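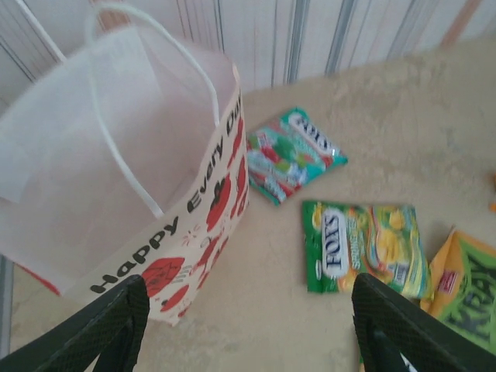
Collection notes for the gift bag task, posted in pieces. Nothing polished.

Task string is "put the snacks in the bag." Paper bag upright on the floor, mouth open, snacks lying flat beside it. One episode ends when the last snack is inside or the bag falls over. Both outcomes get saved and labeled.

Current total is 2,107 episodes. 43 are flagged as tip-overs. I had been dropping those until Marit Rønning pointed out that the policy never saw a leaning bag and had no idea what to do with one. They're back in, with a separate tag.

Handles are the main problem. Twisted paper handles loop back over the opening, so the insertion path depends on where they happen to sit. Operators now leave them as they fall between resets. Straightening them every time gave us a very clean dataset and a policy that only worked on straight handles.

Wrist view only for this batch. At the moment of grasp the fingers cover part of the package, and printed text blurs when the arm moves fast. We don't filter for blur. The deployed camera will blur too.

Candy pouches are harder than boxes. They crumple, the crimped edges fold under, and a glossy film changes appearance with every few degrees of wrist rotation. Approach from the long side has been more reliable than from the crimp, so we asked for both and log which one was used.

Split is by bag, never by episode. Parvathi Mudaliar found the same bag in train and validation on Wednesday, which explains why the validation loss looked so good. Numbers from before that fix should be ignored.

Next batch: 200 episodes, 4 operators, new bag sizes, same floor. Arnulfo Huaranga is rewriting the reset sheet so that package order is drawn at random. Left to themselves, people start with the nearest one.

Label schema is frozen until that batch is in. Send changes to me after.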